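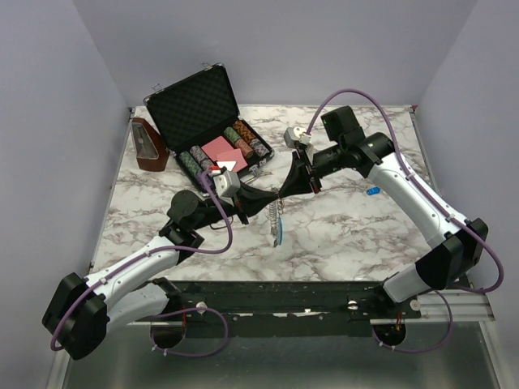 Reducing Food Waste at the Loureiro Hall Dining Service
Final Project Report, Introduction to Resource Management

1. Background

Loureiro Hall serves lunch and dinner to students living on the north side of campus. Meals are prepared in one kitchen and offered at a self-service counter. Earlier student projects had looked at packaging and energy use in the building, but none had measured the food left on plates at the end of a meal.

The purpose of this project was to measure plate waste at lunch, to identify the dishes that were most often left unfinished, and to test one low-cost change in service. Kitchen waste, such as peelings and spoiled stock, was outside the scope of the work.

2. Method

Plate waste was collected at the tray return over 21 lunch services. Diners scraped their plates into one of 2 bins, the first for cooked food and the second for bread, fruit and salad. Napkins and other paper were removed before weighing. Both bins were weighed at the close of service on a Nikine platform scale borrowed from the department, and the empty weight of each bin was subtracted.

The dining service supplied the menu and the number of meals served each day. In addition, 64 diners completed a short written survey. The survey asked which part of the meal they had left, why they had left it, and whether they would have chosen a smaller serving if one had been offered.

During the last week of collection, the serving spoon for rice and pasta was replaced with a smaller one. Diners could still ask for more. No signs were posted, and the menu was not changed.

3. Results

More than 3,000 meals were served during the collection period. Cooked food made up the larger share of the waste by weight on every day of the study. Rice and pasta were the items most often named in the survey, followed by cooked vegetables. Soup was seldom left.

The most common reason given was that the serving had been too large. Taste was the second most common reason, and lack of time was third. Diners who arrived after 1 p.m. were more likely to say that the food had cooled.

Waste per meal was lower in the week of the smaller spoon than in any earlier week. Serving staff reported few requests for a second portion.

4. Limitations

The smaller spoon was in use for a single week, and the menu that week included fewer pasta dishes than usual. The change in waste cannot be credited to the spoon alone. Some trays were left on tables and cleared by staff, and their contents were not weighed. Dinner was not studied.

5. Recommendations

The dining service should keep the smaller spoon for a full menu cycle and continue weighing plate waste during that time. A half portion should be listed on the menu board at the same counter. Cooked vegetables should be prepared in smaller batches after 1 p.m.

A copy of the weighing sheets and the survey form has been placed in the department office.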